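Textile Care Workshop, Pildale
Notebook 5, wash and wear trials
21 Jul 2019

Purpose of entry

To record the state of the cotton twill trials at the close of the third week, to set down the changes made to the rinse procedure, and to list the points to be settled before the next batch is sent out from Jidville.

Background

The workshop is comparing two detergents on dyed cotton twill. The first is the standard powder used here for general work. The second is the liquid supplied under the trade name Nirkavero. The question put to us by the Kirui mill is a narrow one: whether the liquid holds color as well as the powder when garments are washed at low temperature and line dried. Stain removal is outside the request and has been left out of the schedule. Several colleagues have asked for it to be added. It may be taken up as a separate piece of work, but the present figures should not be used to support any statement on the subject.

Materials

The twill was received in a single delivery and cut into swatches from one bolt per color. Edges were overlocked before the first wash. Swatches cut for the June trial were left raw at the edge and lost enough thread to affect the weights, and those weights have been struck from the record.

Water is taken from the town supply through the softener in the east room. The softener was recharged before the trial and has not been touched. Anyone who needs unsoftened water for other work should draw it from the yard tap and leave the bypass valve closed.

Procedure as now followed

1. Weigh the dry swatch and enter the weight before it leaves the balance room.
2. Wash on the short cycle, one color per load. Mixed loads are no longer permitted.
3. Rinse twice. The second rinse was added on Tuesday and applies to both detergents.
4. Spin at 1000 rpm.
5. Line dry indoors, out of direct light.
6. Condition overnight on the open racks before any reading is taken.

The change at step 3 needs a note. Swatches washed in the powder were drying with a faint pale bloom along the fold, most easily seen on the navy. Under the lens it brushed away, and it was taken to be residue. A single rinse had been specified in the original plan to match household practice. The second rinse departs from that, and the report to Kirui must say so plainly. Readings made under the single rinse are kept in the first table and must not be averaged with the later ones.

Results to date

The running count stands at 728 readings, all entered and checked against the sheets. The navy and the brown show no difference between detergents that exceeds the spread of repeat readings on one swatch. The red shows a small loss with both. The loss is greater with the powder, but most of it took place in the first two washes, before the rinse was changed, and it would be unsafe to draw anything from it. A fresh set of red has been cut and will be run from the beginning.

Shrinkage along the warp is within the mill's allowance on every swatch measured. Shrinkage across the weft is uneven on the brown. The marking pen used on that color had faded by the fourth wash and the gauge marks were being found by eye. Thread marks are to be sewn in on all remaining swatches.

The color meter drifted during the afternoon session on Thursday. It was recalibrated on the white tile and the last tray was read again. Both sets of figures are in the book, the earlier ones crossed through with a single line so that they remain legible.

Finished garments

The second part of the work uses made-up clothing in place of swatches. Seams, pocket flaps and waistbands hold water longer than flat cloth, and a pressed crease tends to lose color before the panel on either side of it. Each garment is to be read at the crease, at the center of a panel and on the flap where it has one. Care labels are to be left in place and their wording copied into the garment sheet before the first wash. 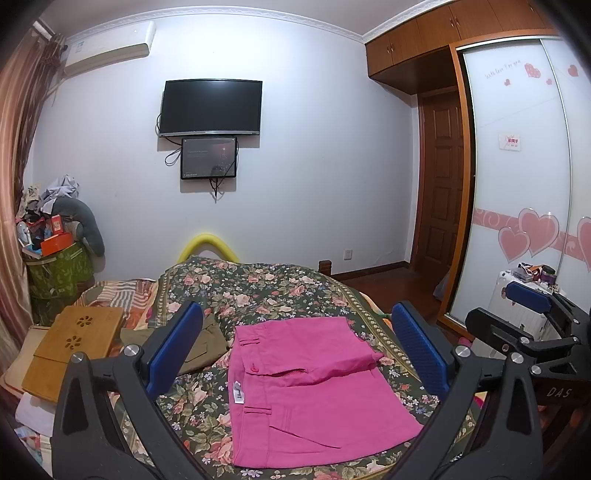

Fig. 1. Magenta-pink trousers, folded, with an olive-khaki garment behind.

Garments should be folded along the same lines after every wash. Refolding in a new place creates a second wear line and spoils the comparison. The fold lines are to be drawn on the garment sheet at the first entry.

Points outstanding

The drying room was warmer than the plan allows on two nights. The window vent is stuck and a repair has been requested. Until it is done, the temperature is to be written down at closing and again at opening.

The balance is due for its service check. No weights are to be taken on the day of the visit.

Batch 21 is held at Jidville until the delivery sheet is corrected. The sheet gives the cloth as plain weave, and the order was for twill. It should not be opened on arrival until the bolt labels have been compared with the order.

Red swatches, new set: first wash to be started Monday, powder first, then liquid, same machine.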